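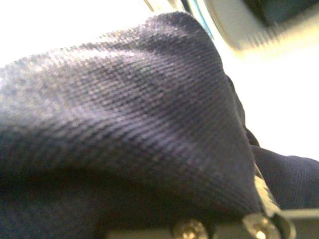 Last changed: Tuesday, 16:40 (added the part on the labels)

Workshop notebook, Ikmont – drying and lint

Tuesday, started 8:30

Aim for today: to find out why the dark work clothes come back with so much fluff on them, and to write down a way of drying which everybody in the workshop can repeat. Until now each of us has done it in his own manner and then we compared results which were not comparable.

The navy twill is the most difficult. On a grey cloth I would not see the fluff at all, but on the navy every small speck catches the light as soon as the cloth lies in a fold. I have started to judge the pieces in this way: lift the cloth in the middle so it makes a peak, and look at it with the light from the side. When it lies flat on the table it looks clean and I am always too optimistic. The ribs of the weave hold the short fibres, so brushing across the ribs takes away more than brushing along them. I tried both on the same piece, left half and right half, and the difference was clear enough that I did not repeat it.

Load for the morning: 3,000 g of dark clothes, weighed dry. Mostly black, with the twill pieces from the Jositz delivery. No towels. Last week there was a towel in the load and I believe that half of our problem came from there. Spin in the washing machine at 1,000, same as before.

After the spin I shook out every piece by hand before it went into the dryer. It is boring work but the sleeves come out of the washing machine turned into themselves, and if they go like this into the drum they stay damp inside until the end. Trouser pockets pulled out also. I found paper in one pocket (a receipt, quite dissolved), so please, pockets before washing and not after.

Filter cleaned before the first run. I removed the lint with the fingers and then with the soft brush, and looked through the holes against the window. There was a thin greyish layer which the fingers did not take. I suspect it is from the softener that we used in November, because it felt a little greasy, but I have no proof of this. Washed with warm water and a drop of soap, then dried with a cloth before I put it back.

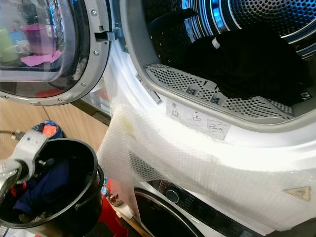
Door open, black clothes in the drum, filter at the lower lip. Note the white tag on top.

About the labels. The Zürcher method sheet says to turn all dark clothes inside out before drying, and I have always thought it is only for the colour. After this morning I think it is also useful for the lint, as the fluff then stays mostly on the inner side where it does not disturb. The disadvantage is that the care labels are then outside and rub against everything. One label had a loose corner and scratched a line of small pulled threads into the thin shirt. I cut off the loose corner. Next time I will look at the labels during the shaking out, it costs nothing extra.

Run one: normal programme, full time. Result: dry, but too dry at the hems, and the waistbands were still cool to touch. Lint on the twill: medium.

Run two: same load, washed again, but divided in two halves. I let the first half go for the normal programme and stopped it when the timer showed 3 minutes left. Result better. The pieces had more room to fall, and the folds were softer, so I needed less time for smoothing. Lint on the twill: little. I was pleased, but I want to see it a second time before I tell it to the others as a rule.

Second half: same programme, same stop. Here I made a mistake. I did not clean the filter between the two halves, I only noticed when I took the clothes out. Lint on the twill: medium again. So it was in fact a useful mistake, but it should be repeated on purpose, with the filter dirty first and clean second, so that the order is not the reason.

Things to pay attention to when taking out:

– Open the door fully and wait a moment. The clothes at the back of the drum are hotter than those in front, and the metal buttons especially.
– Take the heavy pieces first. When I pull the shirts first, the trousers come down onto the filter and collect there what should stay in it.
– Do not put the clothes on the floor, also not for one minute. I put a folded sheet on the table and lay everything there.
– Feel the seams and not the surface. The surface is always dry before the seams.

I also tried the reusable dryer balls from Jomavau, in the last run after lunch. They are loud. For the towels they may be good, for dark twill I see no difference and I will not use them further in this series. They are back in their box on the upper shelf. 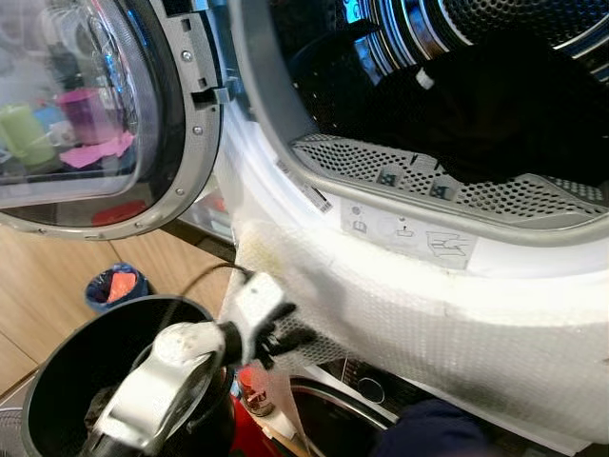
Is it necessary to clean the lint filter after each half load, when the halves are so small?
Clean it after every run, also a small one. Most of our fluff comes off in the first run after washing, and the size of the load seems to matter less than I expected.

Folding, 15:00. The twill pieces folded while still a little warm have kept a good line. Those which I left lying until after the coffee break have creases across the knee and I had to damp them and hang them up. I know this from home and still I did it.

Consumption of lint roller: too much. I used the rest of one roll only on the first run. For the second run the clothes brush was enough. If we count what the rolls cost, it is already a reason to work with half loads, even though it takes more of the afternoon. There is the question of the electricity, which I have not measured. The meter is still lent out to the other room and I have asked for it back.

The collected lint from all runs together is in the jar, labelled. Before weighing, let it stand open overnight. The scale in the corner jumps if somebody walks past, and for such light material it is not suitable. Use the small one which goes to 400 g, and put it on the stone plate.

For the next time:

Repeat the half loads with the order of the filter changed. One load with the pieces not turned, everything else the same. New soft brush, the old one loses its own hairs and I have picked two of them from the navy jacket. Ask Jositz if the twill is already washed at their side before it is sent, as the first wash of the new pieces gave clearly more fluff than the second.

Black and navy pieces are separated now, black on the left shelf, navy on the right. Filter is washed and stands on its edge beside the sink, please put it back before you start the dryer.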